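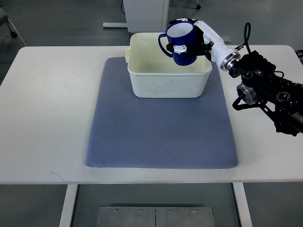 Home | Reviews | Club Notes | Parts Bin | Contact

Hetasen Tabletop Arm, Classroom Bundle: a semester with the school robotics club

Price as tested: $3,665. Age range on the box: high school and up.

I should say up front that I didn't want to buy this. I've helped run our after-school robotics club long enough to have a closet full of kits that were going to change everything, and most of them are in there with a wheel missing. When Hashini Sarkar, who teaches physics and signs our purchase requests, forwarded me the Hetasen brochure, I wrote back one word, and the word was "no." She ordered it anyway. We've had it since August and I've now spent enough afternoons with it to have an opinion that goes past the price.

The bundle is one arm, one two-finger gripper, a power supply, a teaching pendant, a USB stick of lesson plans, and a year of the Mahawong software. You supply the table, the computer and something for it to pick up. The brochure shows it sorting colored blocks at great speed. Blocks are easy. Every arm I've ever used can pick up a block. So our students picked their own task, which was clearing dishes: take a mug, carry it over a plastic bin, put it down inside without a bang. It's a good student project because everybody already knows what doing it right looks like, and a bad one for the arm, which is why I liked it.

Setup

Hetasen says forty-five minutes. It took two club meetings. The arm itself bolts together fine and the screws are decent, but the manual was plainly written for an earlier version, and the cable routing diagram on page 8 doesn't match the connectors on ours. The cable ends up in a big loop over the wrist. I emailed support to ask if that was right and was told that the loop is "within the normal range." Maybe so. It still makes me nervous whenever the wrist turns over, and I'd have liked a clip or two at this price.

Buy a mat. The bundle doesn't include one and it should. On a bare white tabletop a plastic bin slides the moment a mug touches the side of it. We put down a big textured mat and that problem went away for the cost of a pizza.

The gripper

This is where I expected to be rude, and I'm going to be only a little rude. The fingers will hold an enamel mug around the body. They'll hold it over the bin long enough for a sophomore to argue with another sophomore about what comes next. What they won't do well is tell you how hard they're squeezing. The software gives you a slider from "soft" to "firm" with no units on it, and the help text for the slider says to choose the setting that suits your object. Thanks!

Handles are the other headache. If the handle faces away from the fingers, you're in good shape. Turn the mug so the handle lands between them and the gripper closes on it at an angle, and the mug tips. The lesson plans never bring this up. Our students solved it by starting every mug with the handle pointing the same way, which I told them was cheating, and they told me was a fixture. They had a point, though I'd still like to see the arm do it the hard way.

Stick to enamel or plastic. The lesson plan calls for a "household cup" and shows a glass one. I don't know who approved that.

The software

Mahawong is the weak part of the bundle. You can teach moves by hand (push the arm where you want it, save the point, repeat) and for a new student that's a very good first hour. After that it gets murky. Points are saved as Point1, Point2 and so on, and renaming them takes you through three menus. There's an "auto smooth" option that rounds off the corners between points, switched on out of the box, and the rounding will happily carry the mug lower than you asked for on the way across. We clipped the rim of the bin again and again before one of the freshmen found the checkbox.

There's a scripting mode for students who can code. It's fine. The error messages are numbers, and the list of what the numbers mean is online only, behind the account login, which our school network blocks. Error 672 turned out to be "tool not defined." I have it written on a piece of tape now.

What did they learn?

This is my main complaint with the whole category, so bear with me. The brochure promises "industry skills." I can't say I saw any. What I saw was students learning to change one thing at a time, to write down the height that worked, and to stop blaming the arm for a bin somebody had bumped. Those are worth having. I'm not convinced they're worth $3,665, when the old Nemano arm in our closet taught much the same thing to an earlier bunch of kids for a lot less money. The Nemano shakes, its gripper is feeble, and it couldn't lift a full-size mug if its life depended on it. It also came with a manual that matched the machine.

There's a fairness problem too. One arm means one pair of hands on the pendant. We run teams of 7, and that's six kids watching, at least two of whom are on their phones. Hetasen will sell you a simulator seat for each student. They're priced separately and I didn't ask Hashini for the money.

Compared with the Sukholm

The other arm people ask me about is the Sukholm, which I've used only at a neighboring school's open house, so take this lightly. It's slower and it's ugly. The grip setting is shown as an actual force, the points can be named when you save them, and the teacher there had no horror stories for me, and I did ask. If I were spending my own club's money from scratch I'd want a week with one of those first.

Verdict

Solid hardware, careless paperwork, software that needs another year. If your club already has it, turn off auto smooth, get a mat, and throw out lesson 4. If you're still deciding, ask the sales rep to put a mug in a bin while you watch, and turn the handle around before they start.

I'm giving it three out of five. Hashini says four. The students want to try bowls next, and I've asked them to use plastic ones.

Contact the reviewer | Copyright, all reviews and notes on this site | Back to top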